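Reviewed: the Demidell Activity Tub and Grid Cloth Set

Product review, June 16, 2024
Prepared by the Frade Resource Library, Equipment Lending Section

The Demidell set was added to the library's trial shelf in May, following requests from member groups for a table activity that could be put out quickly and stored in a single container. It comprises one open plastic tub, one printed tablecloth in a grid pattern and a bag of 20 light white balls. The manufacturer markets it for sorting, rolling and tossing games with mixed ages. This review covers the tub and the cloth in detail and the balls more briefly, as replacements for the latter are easily obtained elsewhere.

The set was purchased at the normal retail price of $37 through Prutmont, the distributor for our region. No sample was supplied free of charge and the distributor has not seen this text before publication.

Contents and first inspection

The parcel arrived in sound condition. The cloth was folded inside the tub and the balls were in a drawstring bag on top of it. A single printed sheet gives six games, of which four are variations on rolling a ball to a chosen square. The sheet is adequate but brief, and the diagram for the fifth game does not match its own instructions. Groups borrowing the set will find a corrected copy in the lid pocket of the lending crate.

The cloth

The cloth is peach in colour, printed with thin white lines that divide it into small squares. The background is pale enough that it does not distract, and it is a welcome change from the primary colours common to this category. Creases from packing relaxed after a night on the table, and the cloth was not ironed at any point. 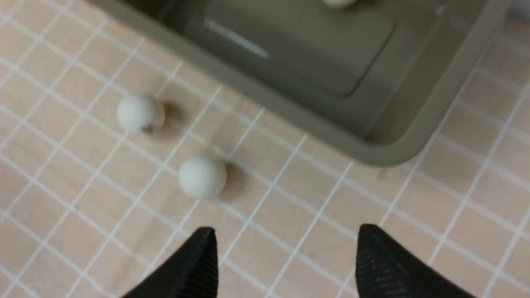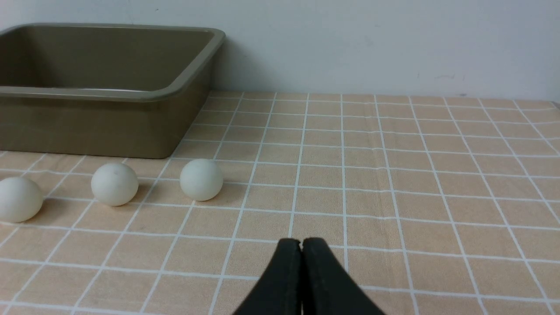 Contrast between the playing surface and the balls is the principal matter on which our assessors differed. The warm tone of the cloth is light, and a white ball with white lines running under it does not stand out as strongly as it might. In good light the soft grey shadow beside a ball helps to place it on the grid. The squares are small in relation to the balls, and a ball that comes to rest will often overlap more than one line. For the scoring games this caused some dispute, and we recommend that groups agree beforehand on a rule – the square beneath the centre of the ball is the simplest. A darker line, or a slightly larger square, would have resolved the difficulty at the design stage. Print quality is otherwise acceptable for the price, although the lines are a little uneven in places.

The tub

The tub is the strongest part of the set. It is a large, roughly rectangular vessel in a muted olive shade, with rounded corners and a thick rim that is comfortable to carry. The sides taper towards the base. It sat steadily on every table used in the trial and did not tip when balls were thrown into it from the far end.

The interior floor is stepped, with a raised panel in the middle and a recessed channel around it. Balls dropped in gently tend to find their way to the channel, and younger participants took to this at once. The same channel collects crumbs and grit, and cleaning it properly requires a narrow brush. The tub was washed by hand with ordinary dish detergent and came to no harm.

The balls

The balls are light and quiet, and close to table tennis balls in size. They mark readily. Several had picked up small grey scuffs before the end of the trial. Staff should also note that balls of this kind roll off an unguarded table with little encouragement, and that two of ours are still missing behind the radiator in the east room. Five spares are kept at the lending desk.

Comparison with the Piltitz set

The library also holds the older Piltitz set, catalogued under number 273. Its mat is stiffer and lies flat immediately, and its squares are bolder. Its tub, however, is shallow and has cracked at one corner. Members who run mainly target games will be better served by the Piltitz mat. For general table play and for ease of transport, the Demidell set is preferred.

Recommendation

Recommended for purchase by member groups, with reservations concerning the contrast of the cloth. The set is available for loan under catalogue number 296 for a period of two weeks, renewable once. Borrowers are asked to return the cloth folded, unwashed if clean, and to report any missing balls at the desk so that the bag can be made up before the next loan.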